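# Bericht über den Besuch des Tages der offenen Tür am Versuchszentrum Bestach, 1. März 2025

Auf Einladung der Firma Gollirik nahm eine Delegation des Fachbereichs Gebäude- und Haustechnik am Tag der offenen Tür im Versuchszentrum Bestach teil. Gegenstand des Besuchs war die Abteilung für Assistenzrobotik, in der Roboterarme für die Bedienung handelsüblicher Haushaltsgeräte eingerichtet und erprobt werden. Die Gruppe umfasste 30 Personen und wurde für den Rundgang geteilt.

## Begrüßung und Einführung

Die Abteilungsleitung stellte zunächst das Vorhaben »Punus« vor, das gemeinsam mit dem Planungsbüro Tsakiris durchgeführt wird. Untersucht wird, in welchem Umfang Küchengeräte ohne bauliche Veränderung und ohne Datenschnittstelle durch einen Roboterarm bedient werden können. Das Vorhaben ist auf drei Jahre angelegt. Bisher wurden nach Angabe der Abteilung 3000 Bedienvorgänge aufgezeichnet und ausgewertet.

## Vorführung am Arbeitsplatz

Im Anschluss wurde die Gruppe an den Arbeitsplatz für Mikrowellengeräte geführt. Die Erläuterungen bezogen sich vor allem auf das Anfahren von Drehreglern und Drucktasten. Ein Drehregler verlangt, dass der Greifer die Achse des Knopfes trifft und während der Drehung beibehält; bei einer Taste kommt es auf die Richtung und den Weg des Drucks an.
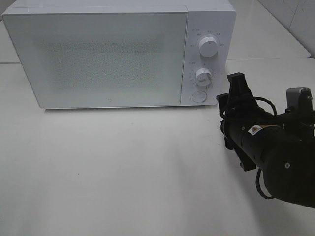
Als besonders anspruchsvoll bezeichnete die Abteilung Geräte, deren Bedienelemente sich farblich kaum vom Gehäuse abheben. Die Erkennung der Reglerstellung sei in solchen Fällen stark von der Beleuchtung abhängig. Auf Nachfrage wurde mitgeteilt, dass für jedes neue Gerätemodell derzeit fünf Tage Einrichtungszeit veranschlagt werden. Eine Verkürzung wird angestrebt, ein Zeitpunkt hierfür wurde nicht genannt.

## Aussprache

In der Aussprache wurden Fragen der Betriebssicherheit und der Haftung behandelt. Der Fachbereich wies darauf hin, dass in betreuten Wohnanlagen häufig ältere Geräte unterschiedlicher Bauart im Einsatz sind. Seitens der Firma Gollirik wurde zugesagt, eine Liste der bislang berücksichtigten Modelle zu übermitteln. Die Frage nach den Anschaffungskosten blieb offen.

## Weiteres Vorgehen

Ein Fachgespräch mit dem Planungsbüro Tsakiris ist für April vorgesehen. Die Vortragsunterlagen können im Sekretariat des Fachbereichs eingesehen werden. Rückfragen zur Teilnahme am Fachgespräch sind schriftlich an dieselbe Stelle zu richten.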